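Firley Dough Thermometer and Proving Box

Kitchen equipment > Baking > Proving and fermenting

In stock. Usually leaves us within 2 working days.

I will start with the price, because you will have seen it already and may be halfway out of the door. At £140 the Firley is a lot of money for a box that keeps dough warm. An airing cupboard does it for nothing. So does an oven with the light on, and my mother used a washing-up bowl with a tea towel over it and made better bread than I do. When Knut Reuter first asked me to stock this thing I said no, and then I said no again in August when it was too hot for anyone to care.

We do sell it now, with some reservations, and you may as well read those before you order one.

What it is

A folding box with a flat heating plate in the bottom, a wire rack to sit over the plate, a water tray, and a probe thermometer on a lead. You set the temperature on the front, put your covered bowl or tins on the rack, and shut the lid. The probe goes into the dough itself. Most of the cheaper boxes only measure the air, and the air in a small box can be a good deal warmer than the middle of a big lump of wholemeal that came out of a cold kitchen.

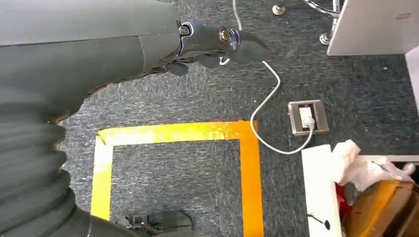

The probe is the bit I would pay for. Firley also make a box without it, and I can't see who that is meant for. If you only want warm air, buy a heat mat and a plastic crate.

What it claims

The leaflet says "perfect bread every time". It won't give you that. If your flour is old, your starter is sluggish or you forgot the salt, you will have the same bad loaf at a very even temperature. The leaflet also says you can make yoghurt, and there I have less to grumble about. Milk, a spoonful of live yoghurt, lid on, leave it overnight. It set well in the jars and it was as sour as I like it.

It further suggests melting chocolate. I tried this and got bored. A bowl over a pan is quicker and you can see what you are doing.

How it did in my kitchen

I ran it beside the older Ostermann box, which we have sold for years and which costs a good bit less. Same white dough, split in half, same tins. At the end of the first rise I couldn't tell them apart. The loaves came out of the oven much the same, and Lutz Vogler, who was offered a slice of each with butter, liked the Ostermann one better and couldn't say why.

Enriched dough was another matter. Brioche and cinnamon buns are slow and fussy, and butter starts to leak if they get too warm. The Ostermann ran hot near the plate and the bottom buns went greasy. The Firley kept them firm. That was one batch in each, I should add, so make of it what you like. If you mostly bake plain tin loaves I would save your money.

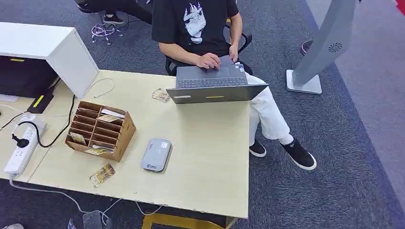

Sourdough falls somewhere between the two. Keeping a starter at a steady warmth through the winter does make it more predictable, and I stopped having those mornings with a jar of grey paste that hadn't moved. But people have kept starters going in cold houses for a very long time by waiting a bit longer.

Things that annoy me

The lid doesn't lock. It rests in a groove, and if you knock it the heat goes.

The water tray is shallow and needs topping up on a long prove. If it runs dry the top of the dough gets a skin.

The beep when it reaches temperature can't be turned off. It will go off at six in the morning if that is when you switch it on.

It folds flat for storage, they say. It does, but only once the plate has cooled, and the rack never wants to go back in the way it came out.

Size

It takes one large mixing bowl or two standard loaf tins side by side. A long Pullman tin won't go in with the lid shut. Measure your banneton before ordering, handles and all. We get more returns over this than anything else.

Settings

Goes up in single degrees. Timer up to 15 hours. Comes up to bread temperature in 7 minutes when empty, by my kitchen clock, and a fair bit longer with a cold bowl inside.

Cleaning

Wipe the plate with a damp cloth. Rack and tray can go in the dishwasher. The probe can't, and neither can the lead. Dried dough on the probe comes off if you leave the tip in a mug of warm water first.

What's in the box

Folding case and lid, heating plate with mains lead, wire rack, water tray, dough probe, leaflet with recipes. I would ignore the recipe for milk loaf, which has far too much yeast in it.

Also worth a look

Ostermann proving box: cheaper, plainer, runs a little hot at the bottom. Fine for everyday bread.

Fledeck dough probe: the thermometer by itself. If you already have a warm cupboard, start with this.

Zeltness linen bowl covers: nice to have, not needed. A shower cap does the same job.

Returns

Unused and in its packaging, please. If it has had dough in it we can't resell it, and we can always tell.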